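Home About Garden Fibre Contact

We use cookies to remember your preferences. Accept Manage

Second summer with the Dulla yarn

I bought 12 skeins of Dulla in June, when the shop on the main street was clearing its colour range. It's a wool and linen blend and it softened a lot after the first wash. The cardigan took 11 of them. I followed the Stitisura pattern as far as the armholes and then went my own way, as the sleeves in the original are too narrow for me.

Row gauge was my main trouble. My swatch was right across and short lengthwise, so I added rows to the body and still had to block it harder than I like.

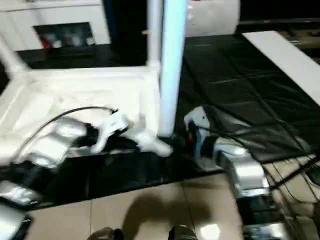

Blocking linen blends takes patience and plenty of flat space. I soak mine for half an hour in cool water, press it in a towel and leave it alone until the next evening. A cardigan body needs the spare bed. Pins go in at the hem first, then the shoulders.

Next up is a blanket in Urkisell, the heavier wool. The pattern calls for 1,649 metres and I have more than 600 in the cupboard already, all grey. I'm using Softić buttons on the cardigan, the plain horn-coloured ones. They're a bit heavy for the band, so I've backed it with ribbon.

Filed under: Knitting, Finished Objects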